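### 4.2 Bedroom tasks

The bedroom set was added to the Clellden trials after the kitchen set had been running for two months. We had left bedrooms out of the first plan, on the view that making a bed was still too hard for any machine we could afford. Silvia Michalík argued for smaller jobs that happen on or near a bed: picking up a towel, moving a blanket to the foot end, clearing a bedside shelf. These are chores a home support worker does many times a week, and each can be scored on its own.

Every task was first done by a person using a hand-held two-finger gripper, so that the arm would later be asked only for motions that the same kind of hand could make. Operators were told to work at their usual pace and were not coached on where to grasp. Seven homes took part. We did not tidy them or change the bedding, and each task was recorded with the room's own light.
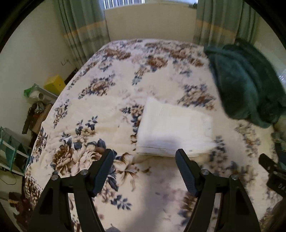 **Figure 6.** Folded towel on a quilted bedspread, hand-held gripper.

Towel pickup was the bedroom task we expected to finish first. Across 50 attempts the arm lifted the towel cleanly in 65 per cent of cases, well short of the person with the same fingers. Most failures came from the grasp itself - the lower finger either stopped against the edge of the towel or dug into the quilting and brought up bedspread as well. In Figure 6 the towel is white on a cream ground, and the navy leaves and brown flowers of the print make far stronger edges than the towel does. The folded stack also has a visible hem along its front edge, and a hem of this sort is a useful cue for a planner that looks for one. The Jamer planner does not. It picks the centre of the largest flat patch, then closes, and on a soft surface that often means pressing down before there is anything to pinch.

Blankets gave a different result. A heaped plush blanket like the dark green one on the same bed offers folds nearly anywhere, and the arm rarely failed to get hold of one. What it could not do was judge when the blanket had been moved far enough. Operators stopped once the bed looked right to them, and we have no good measure for that. We scored the task by how much of the blanket ended up in the target area, and we accept that a householder might score it differently.

The Fillia controller was tried on the towel task only. It closes more slowly and backs off when the load rises, and it caught the bedspread less often, but at its present speed a stack of bath towels would take most of a morning. We return to closing speed in Section 5, along with the laundry-folding results from the Grigaitė bench.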